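Stuffing gone lumpy in small amigurumi, what am I doing wrong?

Posted in: Crochet and Knit Toys

naya_loops
Hello everyone! I've been reading here since September and finally have a question of my own. I'm working through the Grullivthorpe mice pattern (the one with the tiny waistcoats, which I love beyond all reason) and my bodies keep coming out lumpy. The stitches look fine to me. It's the stuffing. I put it in with the back of a crochet hook and I get one hard knot in the belly and nothing at all in the neck, so the head flops over like he's had a long day. I've made 3 now and they all do it. Yarn is Leblanc cotton, the thin one, on a 2.5 mm hook. Is it me or is it the fiberfill?
Nayara Lins

potholderpat
Welcome, Nayara! I'd say you're putting in too much at a time. Pull off a bit the size of a cotton ball, then tease it apart with your fingers until you can nearly see through it, and only then put it in. It takes forever and your lap will be covered in fluff, but I did a whole nativity that way for my sister and even the sheep came out smooth. Do the neck before you close the head, too. I know the pattern has you do it later, and I think the pattern is wrong. 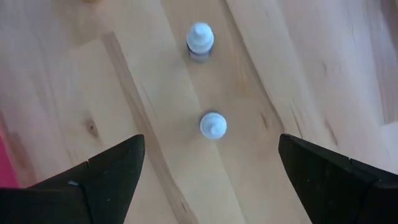

R_Honorato
I'm going to disagree a little with Pat, in the friendliest way, and say that the neck is a shaping problem before it's a stuffing problem. If you decrease down to almost nothing between head and body, no amount of teasing will get fiber to stay in there. The shape I always aim for on a little standing figure is a plain old pawn, like the two small white ones standing up on the light wood, with a rounded bell for the body and a smaller knob on top. So leave the neck a couple of stitches wider than you think looks right, stuff it firmly, and then run a length of yarn around it at the very end and draw it in. You get a waist you can control and the head sits up by itself. I came to this after ruining more rabbits than I care to admit.
Rogério Honorato

potholderpat
Well, I can't argue with a man who has ruined that many rabbits! But I've tried the drawn-in neck and mine puckered terribly at the back. On cotton especially, it has no give.

R_Honorato
True, cotton is less forgiving. Go around twice, catching every other stitch, and pull gently both times. If you yank it in one go it will pucker no matter what the yarn is.

hookandkettle
Can I put in a word about the fiberfill? I used the Uvus kind for years because the bag was cheap and I couldn't understand why my toys felt like they had gravel in them. Switched to Grarico and it's been so much better, springier I suppose is the word. I bought the 1000 gram bag and I'm still on it. I'll probably leave it to somebody in my will.

potholderpat
I use Uvus and have no trouble with it whatsoever. It's all in the teasing!

hookandkettle
We'll have to stay friends anyway, Pat.

naya_loops
Oh, you are all so kind, thank you. I unpicked mouse number two last night (sorry, mouse) and did as Rogério said with the wider neck, but teased the stuffing the way Pat does, and his head stays up! There is a tiny pucker at the back but the waistcoat collar covers it completely. I have around 10 more to make for my niece's class so I'll have plenty of practice. Does anybody line the bottoms with felt so they stand flat, or is that cheating?

R_Honorato
Felt is fine. I use a circle of plastic canvas myself, cut a bit smaller than the base and tucked in before the last round.

potholderpat
Felt, always. Plastic canvas pokes through eventually. And do show us the waistcoats when you get to the buttons!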